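The Summer I Finally Raised My Prices

22 shares | 4 comments

I ran my bookkeeping practice for three years on the prices I scribbled on a napkin the night before I opened. Three years! I'd moved offices, hired Darcy Gauthier, paid for new software (twice, long story) and I was still charging the napkin rate to everybody who walked in.

It was Bronisława Zawadzka who called me on it. She runs Grerneo, a small lighting showroom two doors down, and one August morning she asked what I charged her for payroll. I told her. She laughed so hard she had to sit down, and then she said, "I'd have paid you $200 more a month and never blinked." I went home and did my own books properly for once, which I'd been avoiding. Four of my clients were costing me money. One of them, a catering outfit, was eating most of Darcy's afternoons and paying less than my phone bill. 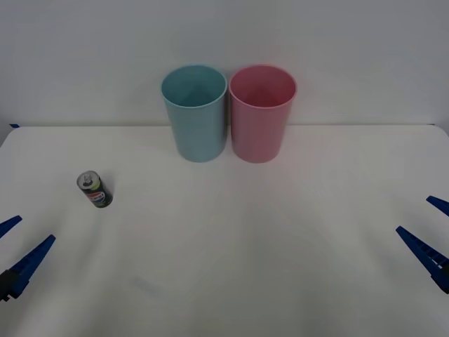 Pricing is awkward because it feels like you're putting a number on yourself, and I kept treating every client as a special case so I wouldn't have to look at the whole list. Darcy's fix was to sort everyone by the hours they took, with no names attached. Once I did that, I could see I had been charging two very different jobs as if they were a pair of plastic cups standing side by side on a white table, near enough the same thing, so why fuss? One was a tidy monthly payroll. The other was a shoebox of receipts and a phone call every evening at 6.

So I wrote letters. I gave everyone plenty of notice, said what the new rate was and stopped there. My first draft had a page and a half of apologizing in it, and Darcy crossed out nearly all of it with a green pen — she kept my signature, which was nice of her.

Two clients left. The caterer was one of them, and I'll admit I did a little dance in the hallway. Everyone else stayed, and a couple wrote back to ask what had taken me so long. I close at 5 now. I've also put a note in my calendar to look at the rates again next August, before Bronisława gets the chance to laugh at me.

4 comments

Garnet Kennedy
Did you phase it in or do it all at once? I'm scared of losing my two biggest.

Emil Steiner
All at once is better. I dragged mine out over a year and annoyed people every quarter.

Dale Simard
The green pen!! I need a Darcy.

Garnet Kennedy
Thanks Emil, drafting my letter tonight.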